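I got to the Dendach Open right as round six was starting, and I'm glad I didn't stop for coffee, because the top board was finished in 41 moves! Shu-fen Kao had the black pieces and played the Dutch, which I haven't seen her try all season. Her opponent, Kalniņš, grabbed a pawn on b7 with his queen (you know the one, we've all been told not to) and spent the next hour looking for a way back out.

He found one, sort of. It cost him a knight, and after that Kao just traded everything she could and walked her king over to the a-file. She's now on five and a half out of six, with a half point lead over the field and three rounds left.
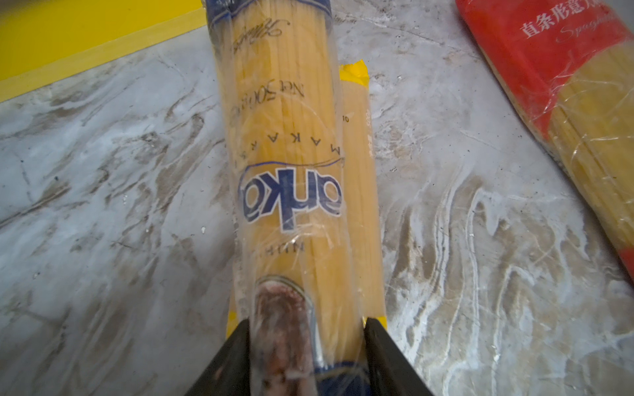
There are 122 players in the Open this October, up from 77 last time, so the organizers pushed the under-1600 section into the side hall. It's a bit cramped in there but the lighting is better, and I heard no complaints about the clocks this year. The youngest player in that section is 14 and already has four wins. I watched her convert a rook ending with both flags nearly down and my own hands were sweating.

The other result people were talking about at the boards was Asto against Aline. They're clubmates, they've shared a car to every tournament since spring, and I think most of us expected a handshake by move 15. Well, no! They went at it for almost five hours, opposite-side castling, pawns flying everywhere, and Aline had what looked to me like a winning attack before she let the queens come off. It ended in a draw anyway, so they both stay a full point behind Kao.

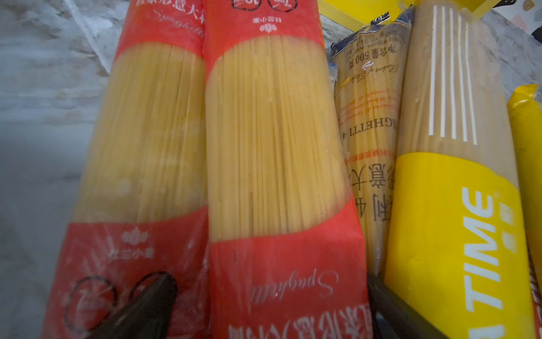 Asto told me afterward that he was lost for a good ten moves and knew it, that the queen trade was the first thing all evening to go his way, and that he would have resigned if Aline had put her rook on h1 one move sooner. He also thinks Kao can be caught, but only if somebody beats her with White tomorrow.

Round seven starts at 10 a.m., with Kao against Aline on board one. Spectators get in free, and the analysis room opens half an hour after the first moves.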